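Home Reviews Bathroom Kitchen Bedding Contact

Wernstead ribbed bath towel, sage – review

We bought four of these in September to replace a set that had gone thin in the middle. They come in six colours and I chose sage, which on the website looked like a proper green. It is a greyer, quieter green than I expected, and I have come round to it. If you want something that matches a dark green bathroom, ask for a swatch first.

The label says cotton terry, 564 grams to the square metre. That puts it in the middle of what I have used. My old Berker towels were 800 and took a day and a half to dry on the rail in winter. The Wernstead is usually dry by the next morning with the window open a crack. It soaks up less in one go, and if you have long hair you will want a second one for it.

The ribs run the length of the towel and are quite fine. They feel slightly rough for the first few uses, then soften. I wash ours at 40 with a half measure of powder and no softener. The first wash filled the lint filter twice and left green fluff on a pair of black trousers, so do that one separately. By the fourth wash there was hardly anything in the filter.

Shrinkage was small. The towel is sold as 105 cm on the long side of the smaller size, and ours measured 102 after ten washes. The hems have stayed straight, where the Ostalach ones we had before went wavy within a month.

Folding is where I have a complaint. The fabric has some spring in it and the folded side does not always want to lie down. I do halves and then halves again, pressing along the ribs with the flat of my hand. One side comes out square and the other tends to puff up. On a shelf with the good edge facing out you would not notice. In a basket it makes no difference.
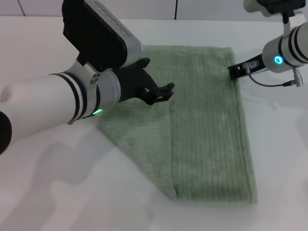
Sage, on a white table

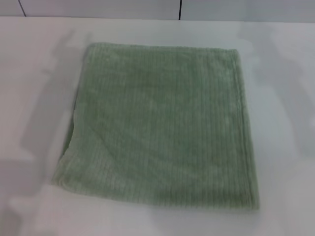
Reader's comment from Kaewkla: I have had the same towels in the grey for two years and would add that they fold much flatter if you take them off the line while there is still a touch of damp in them, then leave the pile under something heavy for an hour. Mine have been tumble dried more than I would like and two have pulled threads near the hem. I snipped them and they haven't run. I wouldn't buy the matching bath mat, it slid about on our tiles and went back.

I tried the damp folding and it does help a bit, though I don't like putting anything away that isn't bone dry. I haven't had a pulled thread yet. We don't have the mat.

The pile does mark. If a towel has been at the bottom of a stack for a while, you can get a darker patch where it has been squashed. A shake sorts most of it, and a wash sorts the rest.

The hanging loop is on the short side and is a decent width, but there is only one. I sewed a second on the opposite end of two of ours, ten minutes with a needle and some cotton tape.

On price, the bath size was 359 kroner each when I ordered, and delivery took eight days. There was a small discount for four. I would pay that again for the bath size. The hand towels seem dear for what they are, and I have stuck with our old ones.

Good points: dries fast, straight hems, colour has held.
Bad points: sheds in the first wash, one loop, springy when folded.

Four out of five.

Posted Tuesday, April 6, 2021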